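Geum : indicateurs communaux de qualité des registres

Version des données : 4/4/20
Format : CSV, encodage UTF-8, séparateur point-virgule
Licence : réutilisation libre avec mention de la source

Présentation

Geum rassemble des indicateurs sur la tenue des registres administratifs dans 297 communes : naissances, décès, changements d'adresse, permis de construire. Le fichier principal compte 1645 lignes, une par commune et par type de registre disponible. Certaines communes ne tiennent pas tous les registres sous forme numérique, d'où un nombre de lignes variable d'une commune à l'autre.

Les données brutes proviennent des exports de l'application Brusar. Elles sont nettoyées avec Tilla, dont les scripts se trouvent dans le dossier outils.

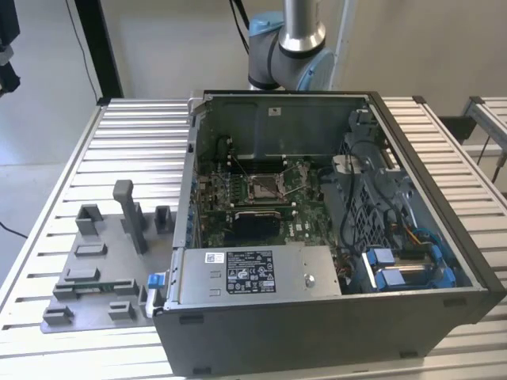

Boîtier d'ordinateur ouvert, couché sur une table en profilés d'aluminium.

Contenu du dépôt

donnees/geum.csv : le fichier principal
donnees/communes.csv : codes et libellés des communes
outils/ : scripts de nettoyage et de contrôle
doc/variables.txt : dictionnaire des variables

Variables principales

code_commune : identifiant sur cinq caractères, à lire comme du texte (les zéros initiaux comptent)
registre : N, D, A ou P
delai_median : nombre de jours entre l'événement et son inscription
taux_complet : part des fiches dont tous les champs obligatoires sont remplis
source : B pour Brusar, S pour une saisie manuelle

Valeurs manquantes

Une cellule vide signifie que la commune n'a pas transmis l'information. Un zéro est un vrai zéro. Dans les premières versions, les deux cas étaient confondus pour le registre P ; ne pas mélanger ces fichiers avec la version actuelle.

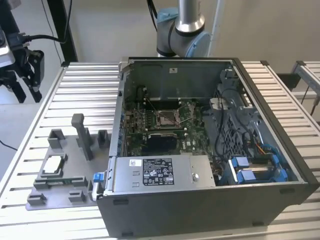

Les communes du secteur de Brollska ont changé de logiciel en janvier. Pour 78 lignes, le délai médian a donc été recalculé à partir des dates de saisie et peut être surestimé. Elles portent la valeur 1 dans la colonne recalcul.

Limites connues

Le taux de complétude ne dit rien de l'exactitude des fiches. Les communes ayant transmis moins de 20 fiches sont conservées, mais leurs médianes sont peu stables et il vaut mieux les exclure des comparaisons. Les fusions de communes ne sont pas rétropolées.

Signaler une erreur

Ouvrir un ticket en indiquant le code de la commune, le registre et la valeur attendue. Les corrections sont intégrées à la version suivante et notées dans le fichier CHANGEMENTS.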